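Chapter 6
Drying: Air, Water, and the Patience of Cloth

Before You Begin

Most of us learned to wash clothes before we ever learned to dry them. Somebody showed us how much soap to use and which button to press, and after that the wet things went somewhere (over a chair, onto a line, into a machine that hummed) and came back later ready to fold. Drying was the part that looked after itself.

In this chapter we are going to slow down and spend some time with it. You will need what you learned in Chapter 4 about how fibers hold water, and a little of Chapter 5 on spinning, but nothing harder than that, so pull up a chair.

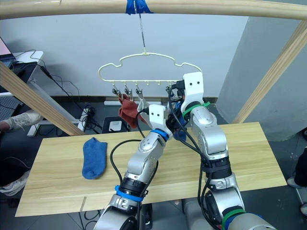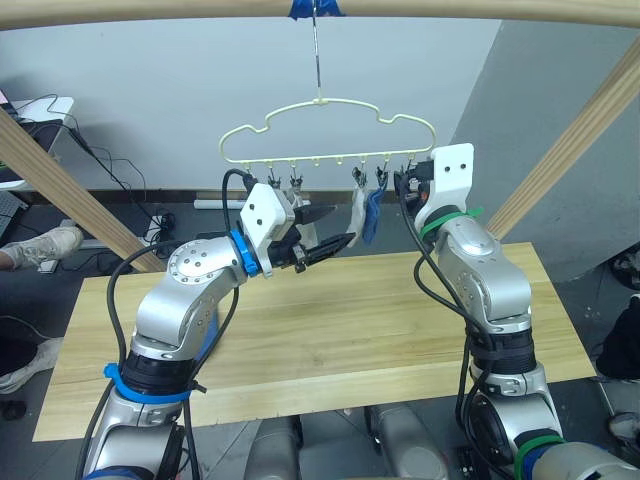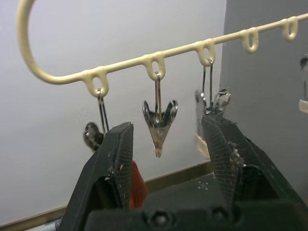
Figure 6.1 Small-item hangers in cream. Socks are hung on the hangers in the first two views; the third looks closely at the loops along a rod.

6.1 Where Does the Water Go?

When I was a student I lodged for two winters in Gurnthorpe, in a tall, narrow house belonging to Evangelia Giannakopoulos, who had raised a large family there and had firm ideas about laundry. Her drying room was at the top of the stairs, under the roof, and it had a window that she kept open a hand's width even in February. I thought this was madness. The room was freezing! Surely, I said to her, the clothes would dry faster if we shut the window and kept the warmth in. She let me try it one Saturday. By suppertime the glass was running with water, the wall behind the line felt clammy, and my shirts were every bit as wet as they had been at lunch.

I have told that story to a good many classes since, and I still think it teaches the main idea of this chapter better than any diagram. Cloth dries when water leaves it and goes into the air. The air has to have room for that water, and it has to keep moving along so that fresh, drier air can take its place. In a closed room the air fills up. Once it is full, drying all but stops, however long you leave things hanging.

The scientific name for water leaving a surface this way is evaporation, and you met it briefly in Chapter 2. Four conditions govern how quickly it happens in a piece of laundry:

Temperature. Warm water evaporates faster than cold water, and warm air can hold more of it.

Humidity. The less water there is already in the air, the more readily it takes up what is in your towel.

Air movement. A breeze carries off the thin damp layer that forms right against the cloth.

Exposed surface. A towel spread out flat offers far more of itself to the air than the same towel in a heap.

You can usually change at least two of these in any home, and it costs little or nothing to do so. Opening a window changes the humidity and the air movement together, which was my landlady's whole secret. Spreading things out costs only a bit of space.

6.2 The Trouble with Small Things

Students often expect that sheets and coats will be the hard part of any laundry, and that socks, gloves, and handkerchiefs will take care of themselves. Anyone who has hung out a family wash will tell you otherwise. A sheet is one item. You throw it over the line, walk along it once with a few pegs, and you are finished. Socks come by the dozen, they slide off rails, they blow away, and they like to dry in a twist with the toe still damp inside.

Part of the trouble is the shape. A sock is a tube closed at one end, so air can get at the outside easily enough but has a hard time reaching the inside. The heel and toe are often knitted more thickly than the leg, too, and those are just the places where the air is slowest to arrive. This is why a sock can feel perfectly dry at the ankle and disappoint you at the toe.

Which way up should a sock hang? People will argue over this with real feeling. My old colleague Heriberto Galindo hung his by the toe, on the grounds that the elastic at the top stayed free of clip marks and the opening faced down. Sofia Karamanlidis, who taught in the next room for years, clipped hers at the cuff and let the open end catch whatever air was passing. I have tried both and I lean toward Heriberto's way for anything with a tight band, but I would not quarrel with either of them over it. Try it yourself in Activity 6A and see which camp you fall into.

Clips have one more advantage over draping, and it has to do with surface again. A sock folded over a rail is doubled up, with one half pressed close to the other and a strip in the middle lying against the rail itself. A sock that hangs from one end is open to the air on every side.

6.3 A Few Words You Will Need

Drip drying: hanging an item without spinning or wringing it first.

Line drying: hanging an item that has already been spun or wrung, indoors or out.

Flat drying: laying an item on a rack or towel so that its own wet weight does not stretch it.

Airing: leaving an item that feels dry in moving air a while longer, so that the last of the damp can leave the seams.

The last of these is the one people skip. Please don't! A drawer full of nearly dry clothes will smell of it within a few days.

Activity 6A: Toe or Cuff?

You will need two matching cotton socks, two clips, a hanger or short line, a kitchen scale, and a notebook.

1. Weigh each sock dry and write down the figure.
2. Soak both in 500 milliliters of cool water for 20 minutes.
3. Squeeze them gently by hand, giving each the same treatment as nearly as you can, and weigh them again.
4. Hang one by the toe and one by the cuff, a hand's width apart.
5. Weigh both every 40 minutes until the figures stop changing.

Draw your results as two lines on one graph. If your lines cross, look back over your notes before you decide that you have made a mistake, and compare with a classmate who worked in a different part of the room. Keep the graph somewhere safe, as we will want it again in Section 6.5 when we come to wool.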